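From: Ylva Dalen
To: drunder-users
Date: 21/07/2018
Subject: Re: gripper keeps force on after abort (stem grasps)

Ottar, sorry, meant to answer this days ago and the week got away from me. Quoting your mail and replying under it.

> From: Ottar Torvik
> Subject: gripper keeps force on after abort (stem grasps)
>
> Hi all,
>
> Running the Drunder planner with the Plolthorpe object set, the thin stuff mostly. Goblet, the small vase, the ladle. Everything is fine until I abort in the middle of a lift. Arm stops like it should. Fingers do not. The commanded force stays where it was and then creeps up, and on anything thin the solver gives up and the object shoots out through the container wall.
>
> I see it in 4 of 12 runs with the goblet. Never with the mug, never with the vase. Same seed gives the same result so at least it is not random.
>
> Is this only me? I don't want to move this to the real arm before I know what it is.
>
> Ottar

Not only you. I get it too, stem grasps only, and I think I know where it comes from. Not 100% sure about the last bit so please read before you patch anything.

First thing. Do NOT run the current release on hardware with stem grasps. I know at least two people on this list were planning to. In sim you get a silly looking bounce. On a bench you get broken glass at whatever speed the thing leaves the fingers, and the person closest is the one who just hit abort.

Ok so what happens. The abort handler freezes the arm joints and sends a "hold" to the gripper. Hold means keep the last force target. Fine on paper. But the slip check is still running in its own loop, and nobody told it about the abort. Arm brakes hard, object shifts a tiny bit between the fingers, slip check sees motion and asks for more force. More force, more penetration in the contact solver, which looks like more slip. And around it goes until it hits the cap. The cap in the default config is way too high for anything thin, it was set for the mug.

My setup is the same as yours, white hexagonal bin, goblet held by the stem, fingers pointing up. I pause right before the abort goes out so I can step through it.

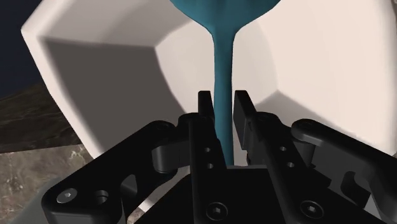 Ottar writes that he tried lowering the cap and the goblet still escaped, only later, and he wonders if that rules the slip loop out completely.

No, it fits. That came off list on Thursday, hope it's ok I bring it up here. A lower cap only makes it climb slower if the gain stays the same. You also have to stop the loop. I logged the force target on every step after abort and it goes up in a staircase, one stair per slip event, 9 of them before the object goes. With the slip loop switched off by hand the target is flat, and I let it sit for 4,000 steps without anything moving.

Why not the mug – more contact area, so the shift under braking is too small to trip the threshold. I had guessed the vase would fail as well and it doesn't for me either. Have not looked into why.

What I changed locally:

- abort now stops the slip loop first, then sends hold. The order matters, the other way round you still get one stair
- hold takes the measured force, not the last target
- force cap is per object and read from the object file. If the file has no cap, the planner refuses to grasp and says so
- braking on abort is softer when something is in the fingers

The last one I'm not happy with. Softer braking means a longer stopping distance, and that is a bad trade if the reason you hit abort is a hand in the cell. So it's off by default in my branch and I would like it to stay off untill somebody has thought about it properly. Note this is the planner's abort only. The hardware e-stop is a different path and none of this touches it. Please don't treat one as the other, we had exactly that mixup in February and it cost us a wrist.

Also, the Sasteo driver has its own hold mode inside the gripper firmware and I have no idea what it does when our target and its target disagree. I asked the people at Sæther since they run that driver every day, no answer yet. If anyone has a force log from a real abort with an empty gripper I'd love to see it. Empty! Nothing in the fingers please.

Ottar, can you rerun your bad seeds with my branch? It's called abort-order, pushed this morning. Only change the gripper node, leave the rest as is or we can't compare. And send me your solver settings, I suspect you're on the bigger time step and then the numbers wont line up with mine.

For everybody else, workaround until there's a release: set slip_check to false in the gripper config for any stem grasp. You lose slip recovery, so some lifts will just drop. Drops I can live with.

Will open a proper ticket on Monday with the logs attached. Off to catch a train, so slow to answer this weekend.

Ylva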